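Rent the robot before you buy the robot, and other things I wish I'd argued sooner

Friday, March 4, 2022 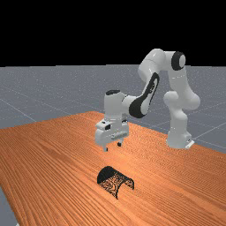

I've been paying for Fando for long enough now that I think I'm allowed an opinion, and my opinion is that a simulator on a monthly plan is the most sensible thing a small workshop can spend its automation money on. I also think it's being sold badly, and to the wrong people, and I'll get to that.

For anyone who hasn't come across it, Fando is the subscription service from Tradumico. You pick an arm, you pick a gripper, you put it on a table and you drop in whatever part you want it to handle. Then you try to make it pick the thing up. That's more or less the whole product. There's a tier for hobbyists, a tier for people like me, and a tier with no price on it where a salesperson rings you back.

I run a small shop in Nakeslow that makes covers and housings, mostly curved ones, mostly black, mostly dull to look at and awkward to hold. Lay one of those little half-round tunnels on a bench and ask yourself where you'd grab it. Across the top of the curve? Along the long edges, where they meet the wood? By the open end? A person does it without thinking. A gripper with two short fingers has to be told, and how you tell it decides whether the job is worth automating at all.

I spent most of a fortnight of evenings on that one question, with a white arm parked over a wooden table and a black arch sitting there waiting for me. I turned the arch on the diagonal, turned it back, changed the height the hand comes in from, changed my mind about the fingers. Every one of those changes would have been an afternoon on a real machine, with somebody standing next to the stop button (me, probably, in a bad mood). In Fando it was a cup of tea.

So here's my argument. Most small firms go about this the wrong way round. They go to a show, see an arm doing something lovely with a box, and come home with a finance agreement. Boxes are easy! Boxes have flat sides! Then the arm arrives and meets the parts they make for a living, and it ends up under a dust sheet by May. I know of more than one. If they'd spent a few evenings with their own shapes on a pretend table, they'd have known what they were letting themselves in for.

Now the grumbles, and I do have them.

The setting is bare. You get a grey floor with faint lines on it, a black nothing behind, and your table. I've seen people online moan that it looks unfinished and I couldn't care less about that, I'm not trying to sell a house. What does bother me is the light. It's even and it's soft and it comes politely from overhead, and my workshop has a window on one side and a strip light that should have been replaced years ago. Glossy black parts are a pig for cameras. If you're going to use a camera to find them, a nicely lit arch on a nicely lit table is giving you an easier exam than the one you'll sit. Fando will let you change the lighting, but the setting is buried three menus down and the manual gives it one paragraph. It ought to be the first thing they show you.

Friction is the other one. You get a slider. A slider! My parts come off the line with a bit of release agent on them and I've no idea what number that is, and neither did the support desk when I asked, though they were very pleasant about it. Nzioka, who sell a rival package, will send you a little test kit so you can measure your own surfaces. Their program is uglier and crashed on me 5 times in the trial week, but on this point they're streets ahead and Tradumico should be embarrassed.

And then the selling. Every page on the Tradumico site is about "fleets" and "digital transformation". I don't have a fleet. I have a bench. The people who'd get most out of this are shops with no robot whatsoever and a nagging feeling they ought to have one, and there's barely a word for them anywhere. Put the small plan on the front page, with the price next to it, and a lesson on gripping something curved.

Would I keep paying? Yes, and I have done. I've still not bought an arm. I may do it this year or I may decide the arches are better off in human hands, and I'd be quite happy with either answer for what the subscription costs me. I'm trying the longer covers next, the ones with the lip, and I already suspect the fingers are too short.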